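共有工房における卓上ロボットアームの製作と位置決め精度の改善

班員:Shufen Duan、Petro Stelmakh、Uliana Moroz
指導:Lesia Hrynyshyn

1. はじめに

本報告は、共有工房Vimvilleで製作した卓上ロボットアームについて、機構の組み立て、作業面の準備、手先カメラによる位置合わせの三点をまとめたものである。前期に作ったアームは動作そのものはしたが、同じ位置に戻す指令を出しても手先が毎回違うところに止まり、部品をつかむ課題までたどり着けなかった。今期は新しい機能を増やさず、決めた位置に手先を戻せるようにすることを目標とした。

アームの名前は班の中でPletleyと呼んでいるので、以下でもこの名前を使う。

2. 機構

Pletleyは肩、肘、手首の関節と、開閉する平行グリッパからなる。前期の機体から土台と上腕を流用し、前腕と手首は作り直した。前腕は工房の3Dプリンタで出力した。最初に出力したものは積層の向きが悪く、ねじを締めたときに端が割れた。向きを変えて出し直し、ねじ穴にはインサートナットを入れた。

肩の関節にはがたがあった。原因はサーボの出力軸とホーンのはめ合いで、アームを水平に伸ばすと手先で目に見えるほど揺れた。軸の反対側に軸受を追加し、荷重を両側で受けるようにしたところ、揺れはかなり小さくなった。軸受の座はPetroが旋盤で削った。図面の寸法を読み違えて一度作り直している。

土台は作業台にクランプで固定した。前期は両面テープで留めていたため、速い動作をさせると土台ごとずれていた。今考えると、戻り位置がばらついた原因の一部はこれだったと思う。

3. 電装と制御

制御基板は市販のマイコンボードを使い、サーボ用の電源は別系統にした。配線を共通にしていたときは、複数の関節を同時に動かすと電圧が下がり、マイコンが再起動することがあった。電源を分け、サーボ側に容量の大きいコンデンサを入れてからは再起動は起きていない。

購入した部品のうち、軸受は1個1,650円、サーボ用電源は3,000円だった。ほかは工房の在庫と前期の残りでまかなった。

動作指令はパソコンからシリアル通信で送る。関節角を直接送る方式と、手先の座標を送って角度に変換する方式の両方を用意した。変換の計算はUlianaが書いた。肘を上に曲げる解と下に曲げる解があり、切り替わるところで急に動くことがあったため、肘は常に上に曲げる解だけを使うことにした。

4. 作業面と手先カメラ

作業面には、つやのない灰色の面を選んだ。最初は工房の白い天板をそのまま使ったが、照明が映り込み、カメラの露出が場所によって変わってしまった。灰色の面にしてからは露出が安定した。

位置の目印には青いテープを使い、直交する線として貼った。印刷したマーカーも試したが、紙の端が浮いてグリッパに引っかかることがあったのでやめた。テープは定規に沿わせて貼った。

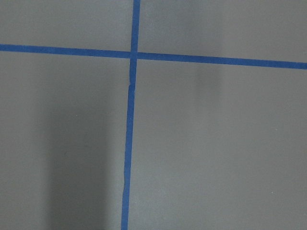 位置合わせでは、まず手先を作業面の上の決めた高さまで動かし、カメラ画像から青い領域だけを取り出す。次にその領域に直線を二本当てはめ、交点の座標を求める。求めた交点と、あらかじめ登録した交点との差から、手先の横ずれと回転を計算し、関節角に補正をかける。

色の判定には色相を使った。明るさで分けようとしたときは、アーム自身の影が面に落ち、影の部分までテープとして拾ってしまった。色相に変えてからは影の影響をほとんど受けなくなった。ただし暗すぎる画素では色相の値が不安定になるため、彩度の下限も設けた。

直線の当てはめでは、テープのしわや縁の波打ちが問題になった。縁の点をそのまま使うと、しわのあるところで線が引っ張られ、角度の推定がずれる。そこで、両側の縁の中点を並べて線を当てはめ、外れた点は捨てて計算し直すようにした。貼り直せば済む話ではあるが、使っているうちにテープは傷むので、多少乱れていても動く方がよいと判断した。

もう一つ手間取ったのは、カメラの取り付け角度である。手首のカメラは面に対して正確に真下を向いておらず、線の傾きや幅が場所によって変わって写る。格子を印刷した板を何枚かの姿勢で撮影し、レンズのゆがみとカメラの傾きを求めて補正した。補正の前は、交点が画像の端に寄るほど誤差が大きかった。

5. 動作試験

試験では、手先をいったん離れた位置に動かし、交点の上に戻す動作を70回繰り返した。補正なしと補正ありの両方で行い、戻った位置はグリッパに持たせたペンで紙に点を打って記録した。紙はテープの線が隠れないように、交点から離れたところに置いた。

補正なしでは点が横に長く散らばった。肩の回転方向のばらつきがそのまま出たものと考えている。補正ありでは点が小さくまとまったが、途中で2回だけ大きく外れた。記録を見ると、どちらも画像の取り込みがアームの停止より早く、ぶれた画像で計算していた。停止してから取り込むまでの待ち時間を延ばして同じ試験をやり直したところ、大きく外れる点は出なかった。

夕方は窓からの光が変わるため、同じ設定で動くかどうかも確かめた。午後4時を過ぎると線の片側だけ検出が途切れることがあり、彩度の下限を少し下げて対応した。

6. 残っている課題

高さ方向の補正はまだできていない。二本の線からは横ずれと回転は求まるが、高さは線の幅から推定するしかなく、テープの幅のばらつきがそのまま誤差になる。Hrynyshyn先生からは、線をもう一組貼って間隔から求める方法を勧められた。来期はこれを試す予定である。

また、手首のケーブルが曲げの繰り返しで傷み始めている。今は結束バンドで逃がしているだけなので、ケーブルの通り道を前腕の内側に設ける。前腕の図面はPetroが修正中で、9月中に出力する。

7. 分担

機構の設計と加工はPetro Stelmakh、運動学の計算と通信はUliana Moroz、画像処理と試験の記録はShufen Duanが担当した。報告書は全員で書いた。工房の機械の使い方については、Ustyna Pavliukさんに教えていただいた。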